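The Green Bow
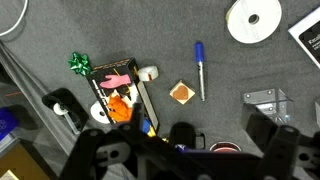
Wrapping things on the gray carpet, with the heart stamp in the middle.

Caroline Kinyua had emptied the drawer onto the carpet because the table was covered with mail. She needed to wrap one present before six. The party was across town and the bus ran every 32 minutes on Sundays.

The present was already in a box, a black one with a pink glove on it and orange lettering along the top. Her nephew had asked for it in February and had kept asking. She had found it at Merik, on the bottom shelf, and carried it home under her coat.

"You have two kinds of tape," said Oriana Herrera from the doorway. Oriana rented the other bedroom.

"I have more than that. Don't step on the bow."

The bow was green and shiny. Caroline had been saving it since her mother's last birthday. Her mother had peeled it off the package, pressed it onto the back of her own hand and worn it through lunch. Afterward she gave it back. "Use it again," she said. "It's a good one."

Caroline picked up the clear tape and tried to find the end with her fingernail. She turned the roll all the way around and then did it again.

"Give me that," Oriana said. She sat down on the floor and found the end right away. "Where's the paper?"

Caroline looked at the carpet. She looked in the drawer, which had a rubber band in it. She went to the hall closet and moved the vacuum. When she came back Oriana was holding the wooden stamp, the one with the heart.

"There's no paper," Caroline said.

"There's the bag from Domínguez. The bread bag. It's brown and it's clean."

They cut the bag down the side and shook out the crumbs. Oriana pressed the heart on in rows, and where the ink gave out she went over the edges with the marker. The rows leaned to the left. Caroline folded the ends in and taped them, and one corner of the black box still showed, so she put the bow there.

"He won't notice the corner," Oriana said.

"He's seven. He'll notice."

She measured ribbon from the white spool, thought about it, and wound it back on. It was twenty past five. Her mother had always put everything away before she let anyone leave the house – tape, scissors, scraps, all of it. Caroline left the rest of it on the carpet and went to find her shoes.

"Do you want me to come?" Oriana asked.

"Do you want to?"

Oriana was already looking for her keys.

More short fiction
Over 818 Steps
The Dundar Sisters
A Room in Troditz
Two Lemons

Contact | © September 2026 | Back to top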